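Wallton Compact Dryer: Review

Capacity and placement
The Wallton is a front-loading dryer for small laundry rooms. I ran it for 14 weeks on mixed loads, mostly towels and cotton shirts. The glossy dark gray finish shows fingerprints and needs a dry microfiber cloth. The round opening takes a double duvet cover without folding. Leave a gap on the left if the unit stands near a wall.

Drying results
A half load of towels came out evenly dry in more than 200 minutes on the low setting, too slow for daily use. High heat is much quicker. Wipe the thick door rim every 2 weeks, as lint collects along its lower curve.
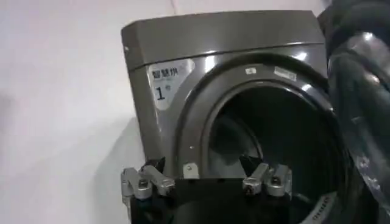 Verdict
Good drum access, weak low setting. Buy it for shirts and bedding. Heavy towel users should look at the Stultar.

Hanne Kokkonen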